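How Does a House Get Its Shape?

I draw houses for a living, and the question I get most from kids is "Do you just make it up?" Well, sort of! But there's a lot of looking and measuring before I'm allowed to make anything up, so let me tell you how it goes.

First I go and stand on the land. We call it the site. Last summer I stood on one in Tremport, on a hill that used to be an orchard, and I stayed there most of a day. I wanted to know where the sun came up and which way the wind blew (straight up my sleeves, mostly). If you like eating breakfast in the sunshine, your kitchen should face the morning sun. Try it at home – which room gets the light first?

Next comes measuring. A person called a surveyor works out how long and wide the land is and how much it slopes. The Tremport site was 209 feet long, and one end was 10 feet higher than the other. That's taller than your bedroom ceiling! So I drew a house with steps inside it, going down the hill along with the ground.

Then I draw the plan. A plan is what you'd see if you lifted off the roof like the lid of a shoebox and looked straight down. Walls are thick lines. Doors are a thin line with a curve, and the curve shows how far the door swings, so it doesn't bump into the bathtub.

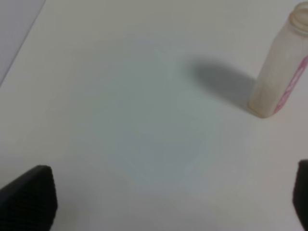

A cloudy, see-through bottle on a pale tabletop.

Windows need a lot of thinking too. Clear glass is great for looking at trees. Frosted glass lets the light in but makes everything behind it blurry, so I like it for bathrooms. I once put a big frosted window beside the stairs in a house in Pronness, and the whole hallway glows in July.

After that I build a model out of cardboard. My favorite so far was for a little library in Vuvach. It had 900 tiny paper bricks glued on the front, and my fingers were sticky for a week.

Last of all, the town checks my drawings to make sure the building will be safe, and then the builders can start digging.

Want to try? Grab some graph paper and let one square be one foot. Draw your own room, with the bed and the door, and don't forget the curve. Then move the bed somewhere new and see if the door still opens.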